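Thread: house rules for a shared robot table, after one very good month of using them 🧵

Our kitchen table at Trustholm has gone from "please don't touch my stuff" to the best-run bench in the building, and I want to write down how, while I still remember which rules came from where.
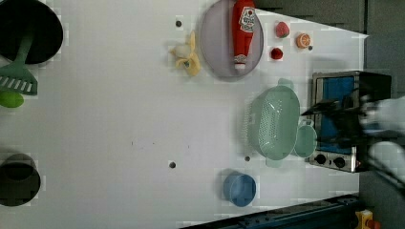 Kitchen set out, arm reaching in over the toaster oven. Spatula is on the pot for this one.

1/ Rule one is the dullest and I love it the most: write the start layout down before you press go. Plain words. "Ketchup on the plate, spatula across the pot, colander next to the toaster oven." If a coworker can't rebuild the table from your sentence, it goes back to you.

2/ We used to save only a task name. "Kitchen pickup v2" or whatever. Then in April I tried to rerun episode 444 and had no clue whether the lime had started near the spatula or over by the cup. Spent a whole afternoon guessing. Never again!

3/ Rule two: hands stay off the table while the arm is live. Yes, even to nudge a strawberry. Yes, even when the arm is "just sitting there." Pause it, see the pause light, say "paused" out loud, then reach.

4/ Saying it out loud felt silly for the first few days. Now people do it without thinking, and I caught myself saying "paused" at home before reaching into the dishwasher.

5/ Rule three: one person holds the stop button and that is their whole job. No laptop, no notes, no phone. We swap every 4 runs so it stays bearable (it used to be ten, and by the end you were basically a houseplant).

6/ Speed cap! Anything new runs slow first. New object, new grip, new policy, new anything. Our controller software, Pant, lets you lock the cap per task, so you can't forget to turn it down. Whoever added that lock, I owe you a coffee.

7/ A question I get a lot: "it's toy food, why so strict?" Fair! A plastic orange slice won't hurt anyone. But the arm doesn't get lighter when the props do, and I'd like our habits to be good before we put glass or a real knife anywhere near it.

8/ Rule four, clutter is allowed but it has to be on purpose. A messy table is great for testing. A peeled banana in the way of nothing, a cup near the edge, small fruit scattered around -- all fine if it's in the layout note. A coffee mug you forgot is a failed run, even if the robot does great.

9/ Same goes for things half off the work area. We mark those "edge items" in the note. If the task doesn't need one, the stop button person can ask for it to be moved in before the run starts, and they don't have to argue the case.

10/ Rule five is about scoring. Decide what counts as done BEFORE the run. Does "put the strawberry in the colander" count if it bounces out? Does it count if the colander slides over and bumps the toaster oven? Write it down. You will be so much kinder to your own robot once you've seen the result, trust me.

11/ We keep failures. All of them. Form 2223 (don't ask me about the numbering, it came with the building) has a box for what happened and a box for what you think happened. Two separate boxes! Best design choice on that whole form.

12/ Things I'm still unsure about: how often to swap props. The folks at Drositar change theirs every batch so nothing gets too familiar. We keep ours longer so old runs stay comparable. I can see both sides and we may end up splitting the difference.

13/ Also unsure: whether the layout note should be text or a diagram. I like text. Half the team wants a grid. We tried a grid in Bikitz and everyone wrote text in the comments field anyway, so I'm claiming that as a point for my side.

14/ If you only have the energy for one of these, take the spoken "paused." It costs nothing and you can start at your next session. The layout note is a close second.

15/ A few people have asked for our one-page version. It's taped to the wall at the moment and has been corrected in three colors of pen, so give me a bit to type it up and I'll add it to this thread.

16/ And please send me yours! Especially if you run more than one arm at the same table. We're getting a second one and I have a long list of questions, starting with who holds the stop button when both of them are moving.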